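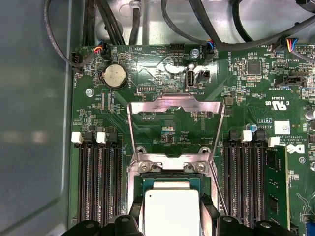
Re: [shop-automation] Can they do real chores yet?

Date: 2025-10-22
List: shop-automation
From: refurb bench, Rumley

> We run a small repair counter and I keep getting asked when a robot
> will take over the boring jobs. I've seen the laundry folding clips
> like everyone else. Has anyone here had an arm do an ordinary shop
> task, start to finish, with no one standing over it? Swapping memory,
> pulling a processor, that kind of thing. I'm not shopping for one. I
> want to know what to tell people.

Short answer from our bench: parts of it, yes. Start to finish, no.

We refurbish office desktops, mostly Dell towers, and since August we have been trying processor and memory swaps with a two-finger gripper on an arm. The tower goes on its side with the panel off and the arm works from above. There is a camera at the wrist and a fixed one beside the table. We use Rilto for the control software. I have no strong opinion on it.

Memory came first. Seating a module takes a straight push and more force than you'd think, and if the module starts out crooked the arm will happily keep pushing. We put a force limit on it, and now it stops and waits for a person. Pulling modules is worse, with the latches so close together. We still open those by hand.
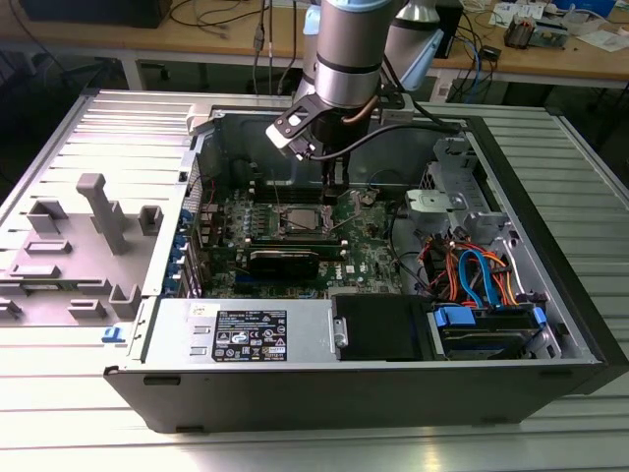
Cables are the other thing. In a tower that has been in use for ten years they go wherever the last person left them, and the arm has no good way of moving one aside and having it stay there. We tie them back before a run. If you count that as part of the chore, and I do, then a person is still doing a good share of the work.

The processor is the step people ask about. The fingers have to hold it by the edges and set it down level over the contacts. If it comes in tilted you back off and try again, because dragging a corner across those pins can finish the board. We only practice on scrap boards for that reason.

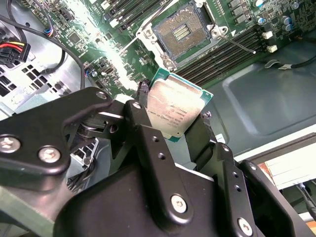

Our log has 1072 attempts at the processor step. The longest run without a person stepping in was 30. That was on one board, same position, good light. Move the case over a little and the numbers drop until it is set up again. A new hire at our Kellholm shop can do the swap on any machine you hand them by the end of the first morning.

Speed isn't much of an argument either way. The arm is slow, but it could be slow all night if it didn't need help. It does need help, so it runs when we are here.

On house chores I only know what I read. The list had a thread on the Chareonsuk kitchen trials a while back and the complaints were much the same as ours: fine when things are where they were yesterday. I would expect a sink full of dishes to be harder than a motherboard. A motherboard at least has the socket in the same spot every time you get the same model.

What I tell customers is that it can do a step or two of a job if somebody gets everything ready. Most of them lose interest there.

If anyone has a finger pad that grips a metal lid by the edge without slipping, please post the material and thickness. We have been through several and I'm not happy with any of them.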